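Call for Readers: Ravden Review Translation and Poetry Panel
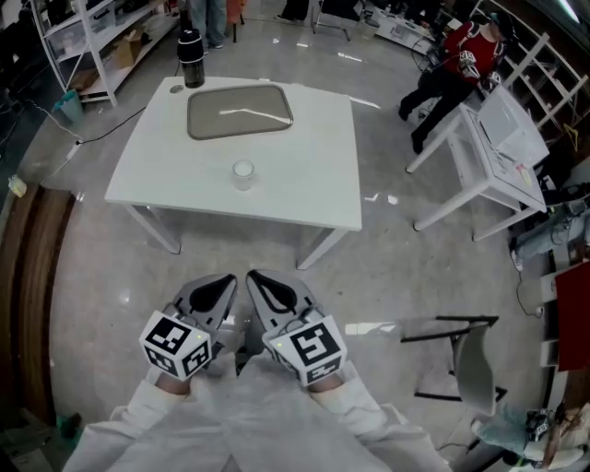

Posted by Zewditu Jemal, managing editor
Filed under: Calls and Openings

Ravden Review is seeking first readers for its poetry and translated poetry submissions. The positions are part-time, remote and paid by the batch. The reading period opens in January and closes when the issue is full.

The review is published twice a year by Pranach Press, in print and as a downloadable file. Each issue carries poems in English and a section of poems in translation, printed with the original on the facing page. Submissions are read without author names.

Scope of work

Each reader receives one batch of 85 poems at a time through the Ukurmont submission system. A batch is normally read over 9 days. Every poem is scored by two readers working separately; where the scores differ by more than three points, the poem goes to the poetry editor, Xiaoqing Dai, who makes the final decision.

For each poem the reader enters:

A score from 1 to 10
A comment of one to four sentences
For translations, a note on whether the English can stand without the original

Comments are kept on file and may be quoted to the author in a reply. They should be specific to the poem and refer to lines by number. "Did not connect with this" will be sent back to the reader for revision.

Readers do not edit, correct or rewrite submissions. Layout questions — indents, long lines, prose blocks — go to production.

Requirements

Applicants should read contemporary poetry regularly and be able to name what they have read in the last year. Publication credits and degrees are neither required nor scored. Readers for the translation section need reading knowledge of at least one language other than English. We are short of readers in Amharic, Greek and Chinese.

Readers may not submit their own work to the review while serving, or for one issue afterward. Anyone who recognizes a poem as the work of a friend, student or relative must return it unscored.

Payment

Payment is a flat fee per completed batch, sent at the end of the month in which the last score is entered. The current rate is given in the agreement, which is sent before any work is assigned. Readers also receive two print copies of the issue they worked on.

How to apply

Send one file containing a short letter, a list of languages read, and sample comments on any three published poems, at least one of them a translation. Our usual suggestion for the translation is a poem from the Chatzigeorgiou chapbook series, but any will do. Do not attach the poems — title, author and place of publication are enough.

Applications go through the Ukurmont page under "Staff" and not through the general submission form. Shortlisted applicants will be asked to score a trial set of nine poems, paid at the same rate per poem as a full batch. Questions about the trial set can be sent to Zewditu Jemal at the editorial address; mail is answered on Mondays.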